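I have been making wreaths for my front door for longer than I'd like to say, and every February the same promise comes around. This is the year of the no-glue wreath. You wrap, you tuck, you fluff, and it holds up through rain, wind and a slammed storm door. I've read that one in more craft newsletters than I can remember, and this year I finally decided to spend the money and find out.

The kit I bought was the Lepik, a plastic form with little fingers all the way around that are supposed to grip your stems. Weltora sells one that looks a lot like it for less, and I suspect they come out of the same mold, though I can't prove that. The Lepik page says 326 stems per form. I don't know who has 326 stems lying around. I had a bag of faux eucalyptus left from last fall, some dried statice, and a bundle of Flurnura paper ferns that I bought on clearance and then regretted.

The first trouble was the fingers. They grip a wire stem fine. They don't grip a dried one at all, and if you push harder to make them, the stem snaps and you are left with a flower head and no way to attach it. I lost five pieces of statice that way before I quit and moved to the ferns. Paper fern stems are flat, so they slid in easily and slid right back out when I turned the form over.

I read the instructions again at that point. They tell you to "layer for tension." As far as I can tell this means use so much greenery that it can't fall out, which explains the 326.

So I did what I always do and got out the floral wire. Paddle wire, the green kind, wrapped every couple of inches. Once the base was wired, the form worked about as well as the grapevine ring I could have had for a third of the price. It is lighter, I'll give it that. It also shows. A grapevine ring looks like something if you leave part of it bare, and this looks like the inside of a dishwasher.

I hung it on the door anyway. After 2 days the left side had started to sag, and I found a fern on the mat. The wired part hasn't moved.
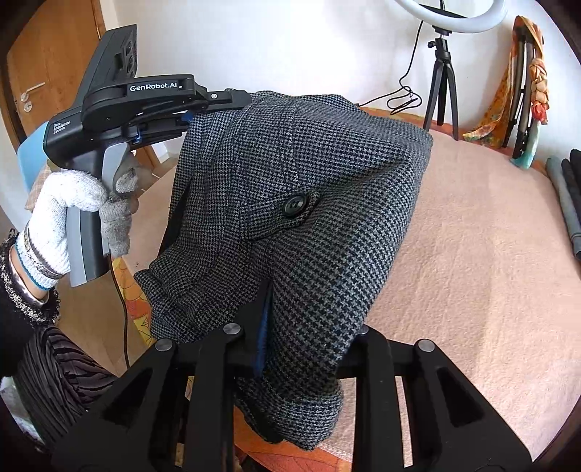
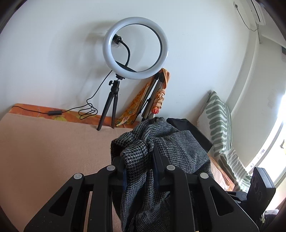 The other claim I wanted to check was the one about ribbon. Taveo says its wired ribbon "remembers" a bow, so you can crush it in a drawer and fluff it back next year. I tied a plain two-loop bow, mashed it under a stack of magazines for 9 hours, and pulled the loops open again. It came back, but with creases you could see from the sidewalk. What I ended up liking better was soft fabric with no wire in it, tied in one big loose knot and left to hang in folds, the way that orange and yellow scarf does over the tripod. You can't crush a thing that never had a shape to lose. I cut a strip from an old cotton tablecloth, left the edges raw, knotted it over the bare stretch of plastic, and the wreath looked better right away. It covered the sag too, mostly.

Would I buy the form again? No. If you already have one, wire it, and save your dried flowers for something with a bit of give, like straw or vine. I still have half the ribbon if anyone has had better luck with it. I'd want to see the bow a year later, though.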